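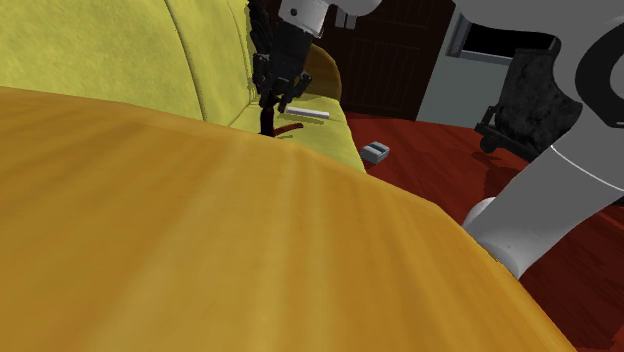

Tollness Table Oil, 13 oz can

Finish: hand-rubbed satin to soft gloss, depending on coats
For: indoor tables, benches, shelves and chair arms in bare or previously oiled wood
In stock, ships from our Brorkwood shop

We have been selling Tollness for long enough now that a good many of you order it without reading this page at all, and that's just fine by us! But if you're new to oiling your own furniture, pull up a chair, because there are a few things worth knowing before you pry the lid off.

Tollness is a wiping oil with a little wax in it. It goes on with a rag, soaks into the wood for a while, and then you wipe off whatever the wood didn't want. No brush marks, no sanding dust stuck in the top, no holding your breath while you try to keep a wet edge going. It brings up the grain nicely and warms the color a shade or two, more so on oak and cherry than on maple. If you want your pale wood to stay truly pale, this is the wrong can, and you'd be happier with the Cotico Clear Wax farther down the shelf.

How far does it go?

One can covers 54 square feet with a single coat on smooth hardwood. Most folks want three coats on a table that sees daily meals and two on anything that mostly holds lamps and library books. Softwoods drink a lot more, pine especially, and so does any old piece that has been sitting thirsty in a garage (Mulugeta Kassa at our front counter once put five coats on his grandmother's bench and says he'd have gone for six if supper hadn't been ready).

Putting it on

Sand with the grain, ending at 220 grit, and wipe the dust away with a barely damp cloth. Let the wood dry. Stir the can well -- the wax settles -- but don't shake it. Pour a small puddle, spread it with a lint-free cotton rag, and keep the whole surface looking wet for 15 minutes. Then wipe it all off with a clean rag, and I do mean all of it. Oil left standing on top turns gummy, and you'll be up to your elbows in mineral spirits getting it back off.

Wait overnight between coats, longer if the weather is sticky. In July we give it two nights. You can set a lamp on the table after three days, but hold off on hot mugs and wet glasses for 37 days if you can stand it.

Please be careful with the rags. Oily rags can heat up and catch fire by themselves when they're wadded up in a bin. Lay them out flat outdoors, one layer thick, until they are stiff and dry, or drop them in a metal can filled with water and put the lid on.

Questions we get a lot

Will it go over varnish?
No, I'm afraid. It can't soak in, so it just sits there and stays tacky. Strip or sand to bare wood first.

What about a water ring?
Rub it gently with fine steel wool and a few drops of oil, going with the grain, and wipe dry. Deeper black marks usually need sanding.

Can I use it on a cutting board?
We'd rather you didn't. Abdella Board Butter is the one for anything that touches a knife.

From customers

"I did my mother's coffee table and then couldn't stop, so now the bookcase and both nightstands match. The smell was gone in a few days with a window open." -- Lensa Wolde

"Lovely finish, but the lid is a bear to get off the second time. Wipe the rim before you close it." -- Wondimu Tilahun

Returns and help

Unopened cans can come back within 90 days. Opened ones can't, but write to Nadine Abou Jaoude at the help desk if something went wrong, and tell her the kind of wood and how many coats you used. She is very patient, and she has seen stickier tables than yours.

Cans travel by ground only and can't be sent overseas.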